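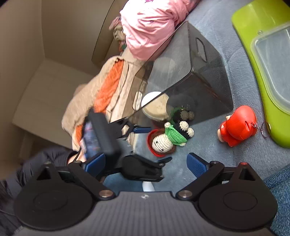
**What is in this dataset?**
Demonstrations of people tidying small household items with a hand-held gripper, recorded by the robotics club at Dradley for its Hidari project.

# Hidari tidy-up set

Last edited 13th January. Maintained by the club's data group. Questions go in the issue tracker, please – the shared mailbox is rarely read.

## Contents

- 300 episodes, one folder each
- `episodes.csv` with task, operator code and split
- `splits/` with train and held-out lists
- `notes/` with operator comments, unedited

An episode starts when the operator says "go" and ends when they say "stop". Audio was removed after trimming. Operators are listed by code only, and there were 13 of them, all club members.

## Objects

We used what members brought from home: soft toys, crocheted things, plastic toys, clear and tinted boxes, jars and clothing. There is no fixed object list. See-through plastic is the hardest category for our policy, and reflections on box walls have been labeled as objects more than once. If you find a wrong label, open an issue with the episode number. 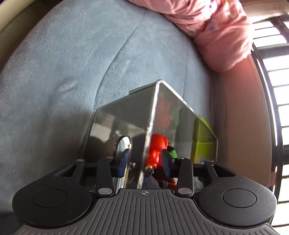 Soft items cause a different problem. Cloth changes shape between attempts, so two episodes with the same task name may look very little alike. We kept both kinds in the training split and did not balance them.

## Held-out split

The held-out list has 18 episodes. It was picked by hand in July, before the second round of recording, and hasn't changed. Don't train on it if you plan to post a score on the club board.

## Known issues

- Version 2 renamed `grip_width` to `opening`. The Quan loader still expects the old name – pass `--legacy`.
- A few episodes begin with the gripper already closed.
- Failed attempts are included and are not always marked as failed.
- The Flestunar export script drops the last row of each episode.

## Use

Free for classwork and student projects. Ask before reposting the full set. Please cite it as "Hidari tidy-up set, Dradley robotics club" and give the version number.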